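Bralthorpe Makers' Help Board > Arms and Grippers > Software

Wrist camera book pose jumps about on the final approach

spine_not_found
Posted Friday, 9 replies hidden (off topic, mostly about glue)

I've got a small arm putting books back on a shelf. Camera on the wrist, two-finger gripper, and the planner is Visser with the stock approach behaviour. From a distance all is well. It finds the cover, fits a rectangle, works out the pose and sets off with great confidence.

In the last stretch it loses its mind. The pose estimate swings by 7 degrees between one frame and the next, the planner dutifully replans to suit, the arm twitches, the twitch blurs the next frame, and the estimate swings back the other way. I have built a very expensive way of being indecisive near literature.

Things I have tried:
Turning the feature threshold up (it finds nothing).
Turning it down (it finds everything, including the wall, which has painted leaves and a rabbit on it and is apparently far more interesting than any book).
Averaging the last 5 poses, which makes it wrong more smoothly.

The covers are a mixed bag. Some are dark with a pale title label, and some of the titles are in Chinese, if that matters. I'm matching features against a reference picture of each cover. Is this a perception problem or a control problem? I'd like it to be control because I understand that part.

kettle_logic
Posted the same evening

Get a better camera.

oddjoint
Posted the next morning, marked as helpful by the poster

Bit of both, sorry. Take the control half first, as it's the cheaper one.

You're replanning on every frame. Near the book the cover runs out of view, so your rectangle fit has one or two edges to go on and is guessing at the rest. Pick a distance, freeze the target pose there, and do the last bit blind using joint feedback. In Visser that's the "hold target" option on the approach behaviour, and it's off by default for reasons lost to history. If you can't bear to go fully blind, let the camera correct sideways position only and leave rotation alone. Rotation is what's killing you.

Then check your timestamps. Mine said the frames were arriving promptly. They were arriving 177 ms late and being stamped on arrival, so every pose was worked out with the wrist in a place it had already left. If the error changes sign when you approach from the other side, it's this. Stamp at capture, look up the joint positions for that moment, and a fair amount of "bad detection" goes away without anybody touching the detector.

Now perception. Mask the wall. You know where the shelf is, so project its outline into the camera view and throw away every feature outside it. Painted line work on a flat wall is sharp, high contrast and never moves, so a matcher adores it. If your reference pictures were taken in front of that same wall, crop them tightly to the cover as well, or you'll be teaching the thing to recognise your decorating.

On the covers, I'd stop matching the whole picture and fit the title label instead. A pale rectangle with a thin border on a dark board gives you four clean lines, and they hold up under a bit of blur when faint artwork doesn't. The language makes no difference as long as you aren't reading it. Where there's no label you're back to the cover edges, and for those I'd slow the arm down and shorten the exposure. Dilier will let you set an exposure limit per phase of the motion, though the menu is hidden somewhere under "lighting".

One caution: weigh each pose by how sharp the frame is before you average. A plain average gives a smeared frame the same vote as a good one.

spine_not_found
Posted later

Timestamps. Of course it was timestamps, though mine were nearly as bad as yours and I had blamed the rabbit for a week. Hold target is on as well and the twitching has stopped. Label fitting is next, and I'm starting with the navy one, which has a pale yellow label with a thin dark border and should be about as easy as they come. The exposure limit can wait until I've found the menu.

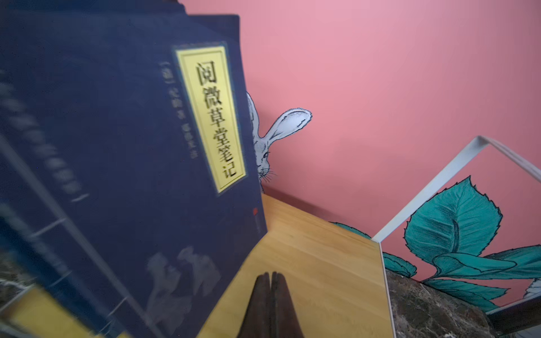
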